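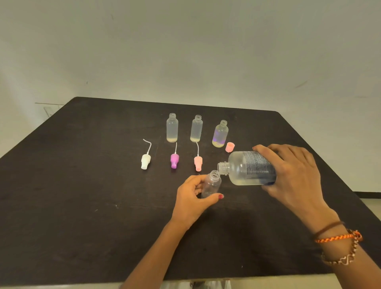
Figura 3. Transferência de um frasco maior para um frasco pequeno, com as tampas de bico ainda fora.

4.2 Ordem de trabalho e tampas

A subseção anterior tratou da escolha do recipiente. Falta a sequência. No protocolo Fillberg a ordem é fixa: abrir, encher, tampar, etiquetar, e só então passar ao frasco seguinte. Na prática quase ninguém segue. Dos participantes do grupo de Kanach (n = 14), a maioria abriu tudo antes de começar e deixou as tampas deitadas à frente dos frascos, como na Figura 3. Chamamos a isso abertura em lote.

A abertura em lote tem uma vantagem clara: a mão que segura o frasco maior não precisa largá-lo entre um enchimento e outro. O custo aparece depois. Com os bicos soltos sobre a mesa, a correspondência entre tampa e frasco depende da memória ou da cor. Nos conjuntos em que as tampas tinham cores distintas (branco, magenta, rosa) os participantes usaram a cor como se fosse etiqueta, mesmo sem instrução nesse sentido. Nos conjuntos de cor única, hesitação visível na hora de fechar - e trocas, que só foram notadas na conferência final.

Outro ponto, menor mas recorrente. A ponta dos bicos de agulha é fina e fica no ar quando a tampa está deitada. O contato com a manga ou com o dorso da mão é fácil. Não registramos isso de forma sistemática, a ficha de Makori não tinha campo para tal. Fica a nota para a próxima versão.

4.3 Apoio das mãos

Dois modos. No primeiro, o frasco pequeno fica na mesa e só o maior se move. No segundo, o frasco pequeno é levantado e inclinado ao encontro do outro, uma mão em cada recipiente. O segundo modo foi o mais comum com frascos de gargalo estreito, apesar de o protocolo recomendar o primeiro. Quem levanta o frasco vê melhor o nível, sobretudo em plástico fosco, onde um resto de líquido amarelado no fundo quase não se distingue da parede. Em frascos transparentes a diferença some.

O funil foi oferecido a todos. Uso baixo. A razão alegada, repetida com palavras parecidas: lavar o funil entre um produto e outro demora mais do que limpar uma gota. Para volumes pequenos é difícil discordar. Para o recipiente de 300 ml já discordamos, pois a perda acumulada no gargalo e na superficie da mesa deixa de ser desprezível (Tabela 2).

Também a inclinação. Participantes com prática encostavam quase o gargalo do frasco maior à boca do menor e inclinavam devagar. Os demais mantinham distância, o que parece mais limpo e dá pior resultado - o fio de líquido engrossa de repente e passa da boca.

4.4 Superfície e disposição

Mesa escura em todas as sessões descritas aqui. Decisão prática, não de desenho experimental, e com efeito sobre os dados: gotas claras aparecem bem, gotas transparentes nem tanto, e poeira e manchas antigas confundem a contagem de respingos. Na sessão de 29 de setembro de 2019 repetimos a limpeza da mesa antes de cada rodada, o que reduziu os falsos registros. As sessões anteriores não foram corrigidas. Ver Limitações.

Quanto à disposição, a fileira junto à borda do fundo, perto da parede, foi a mais estável. Com os frascos atrás, a zona diante do corpo fica livre para o trabalho das mãos, e ninguém precisa passar o braço por cima de um frasco aberto. O problema passa a ser o frasco maior. Sem lugar atribuído, acaba em qualquer canto, às vezes deitado, e deitado depende inteiramente da vedação da tampa. Com tampa de rosca bem apertada nada de grave; com tampa de pressão não recomendamos nem por um minuto.

O conjunto com válvulas de spray (Figura 4) merece comentário a parte. O tubo interno ocupa espaço, e deve entrar só depois do líquido. Quem encheu até o ombro do frasco teve transbordo ao rosquear a válvula. Margem sugerida: deixar o último quarto vazio. A recomendação do fabricante Clindden é mais permissiva, mas parece supor um tubo mais fino do que o nosso.

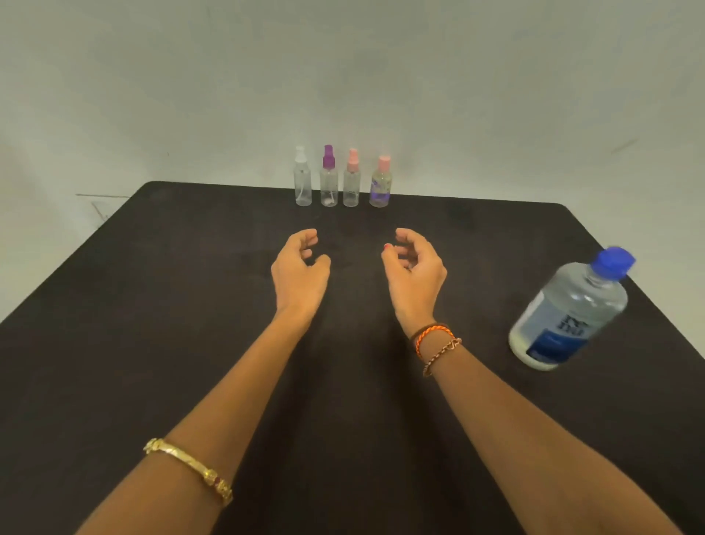
Kumudini Ranasinghe, ao comentar uma versão anterior deste texto, objetou que a fileira no fundo só serve para quem tem o braço comprido ou a mesa rasa. Sugeriu testar uma fileira lateral, do lado da mão que não despeja, e acrescentou que a cor da válvula engana mais do que ajuda: as pessoas confiam nela e deixam de escrever o nome do produto. A objeção é justa. Não temos dados para a fileira lateral. Quanto à cor, os nossos números vão no sentido contrário no curto prazo, mas a segunda conferência foi feita 72 horas depois do enchimento, intervalo curto demais para o esquecimento que ela descreve.

4.5 Etiquetagem

Etiqueta antes ou depois? Antes, segundo o protocolo. Plástico seco, cola pega. Na amostra, quase sempre depois, com os dedos já úmidos de produto, e a etiqueta levanta na ponta. Frascos reaproveitados trazem ainda a impressão original, que nem sempre corresponde ao que está dentro. Em 4 casos a impressão antiga foi mantida de propósito, por ser o mesmo tipo de produto. Contamos esses casos como etiquetados, critério discutivel, e refizemos o cálculo sem eles: a ordem dos grupos não muda.

Uma nova rodada está prevista para novembro, com ficha revista, campo próprio para contato com o bico e lugar marcado na mesa para o frasco maior. A codificação ficará com Iresha Bandara, a partir das mesmas categorias da Tabela 1.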